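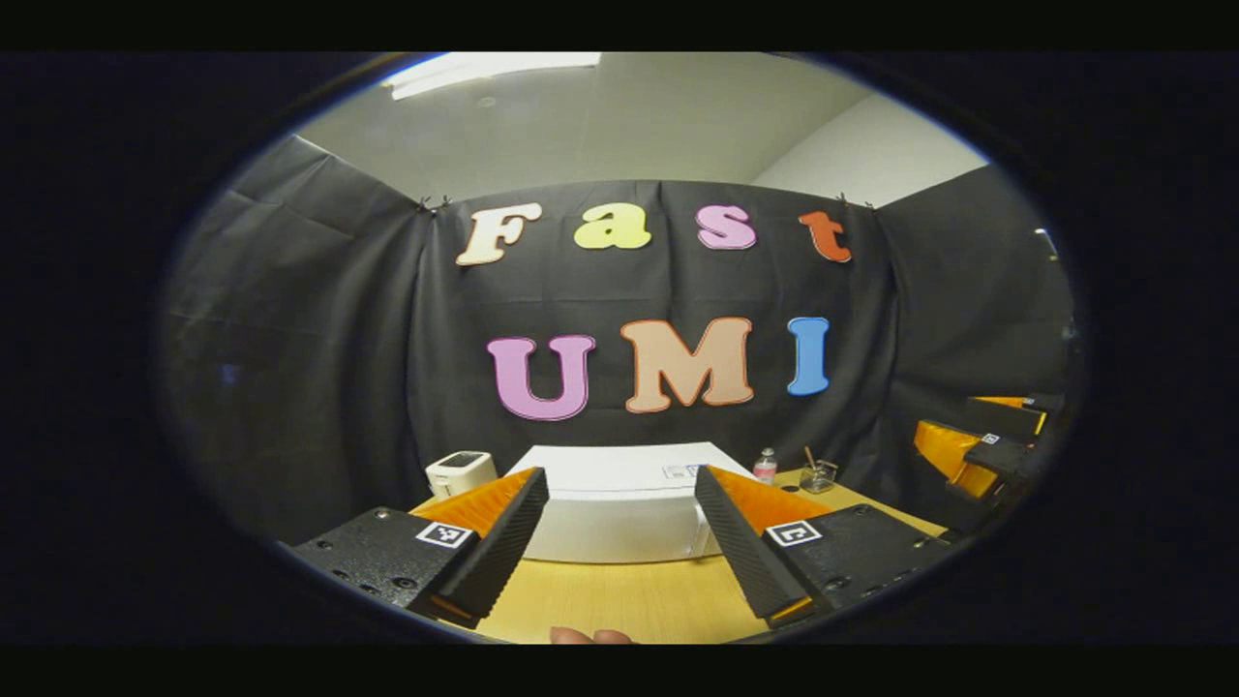
White box, small appliance, bottle and glass cup on the table, with letters on the black cloth behind.

In defense of the table that is not finished

When I moved from Laltska to Veltport, I brought 14 boxes and one opinion. The opinion was my grandmother's, and it said that a table must be clear before a person goes to bed. I kept this rule for many years. Now I want to argue against it, or at least against one half of it.

Look at a small group of things on a light wooden table. A big white box with a flat top. A small white appliance beside it, rounded, with a dark display. A little clear bottle with a white cap. A glass cup with a thin brown stick leaning out. My grandmother would say: find the place for each one. But where is the place? The box belongs on a shelf, the appliance near a socket, the cup in the kitchen, and the bottle I could not tell you. If you send them all home in the evening, in the morning you must call them back again. I have done this many times, and I was tired before I started to work.

In my apartment building, Triltgate, the rooms are small, and we have one table for everything. The neighbors on my floor have the same problem. In August I tried an experiment. I permitted myself to leave out the things which I use every day, if they were few and if each one had space around it. The rest went to the cupboard. I expected chaos. What came was a table where I could see what I own.

I think space is the real question. A table with four things standing apart looks calm to me, and a table with four things pushed in one corner looks like a problem that somebody postponed. The number is the same. For this reason I don't like the advice to buy more containers. A shop on my street, Miettinen, sells a set of drawer boxes for 504 crowns, and I bought it in my first winter. Now I have things inside boxes inside drawers, and I open three lids to find a pair of scissors.

The background helps also, and people forget it. Small white objects in front of a white wall disappear, and then you put more objects, because it seems there is nothing. In front of black cloth each of them has a clear shape. I hung a dark cloth behind my own table with two clips. My sister put paper letters on it, in pink and yellow and blue, and I was a little annoyed, but I must say that colored letters on a wall take away the wish to decorate the table. The joy is already up there, and the wood can stay quiet.

There is an objection which I take seriously. Dust. A clear table is cleaned in one movement, and mine needs that I lift the cup, lift the bottle, move the box. This is true. It costs me perhaps two minutes, and I prefer these two minutes to the walk to the cupboard and back.

My grandmother's table was clear every night, but she had a pantry as large as my bedroom. I think her rule came partly from the pantry. We who live without one can make a smaller rule, and mine is that in the evening I only move things apart from each other. Then I wipe between them and turn off the lamp.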